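Keeping the yellow station running

Salvador Azevedo has maybe 20 minutes before the next shift wants its robot back, so we talk standing up. He looks after one machine at Gerkura, a two-armed humanoid the crew calls Chambi, and the yellow station it works at.

"People ask about the software first," he says. "I ask when somebody last checked the wrists."

Wrists are the start of every check. Cables, straps, bolts, always in that order. Then fingers, one at a time, open and close, listening for a click. Then a slow reach to the yellow front edge, both hands.
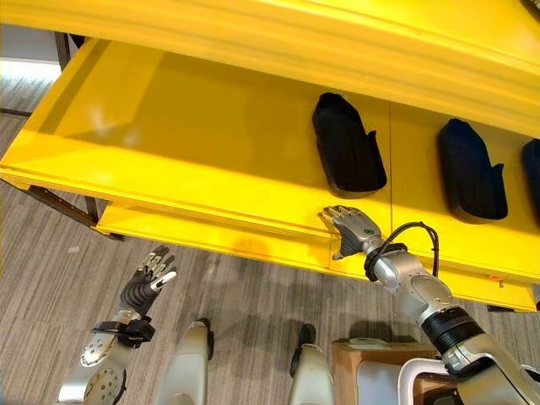

Right hand at the yellow edge, black inserts in their row behind it.

The reach is the part he fusses over. If the arm has drifted, he says, the edge shows it before anything else does. "You get a tiny miss. Looks like nothing. Then a week later it's a big miss and everyone's mad at me."

His log had 307 checks in it when we spoke. Paper log -- he doesn't trust the tablet.
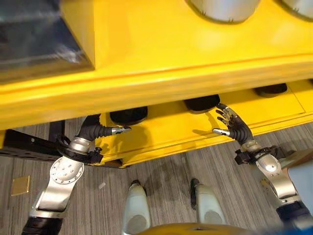
The clamps near the wrists get a turn with a hand driver, never the power one. He learned that from Sofia Quintela, who set up the cell last August and stripped two screws doing it. "She'll tell you it was one."

Worst repair so far? A thumb. Took him and Sofia most of a day, and the spare from Prireo came with the wrong pins. They sent it back, waited, started over. He shrugs about it now.

Since then he keeps a spare thumb on the shelf and he re-teaches the hand height after any swap, no exceptions, even for a fingertip. 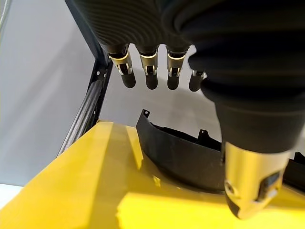
"Go down slow. Stop. Look from the side, not from the screen." He does that at 100 percent lighting, becuase shine off the yellow paint has fooled him before.

Would he change anything? A duller paint, he says. And more than 2 people trained on it. Then the shift lead waves and he's off, driver still in his hand.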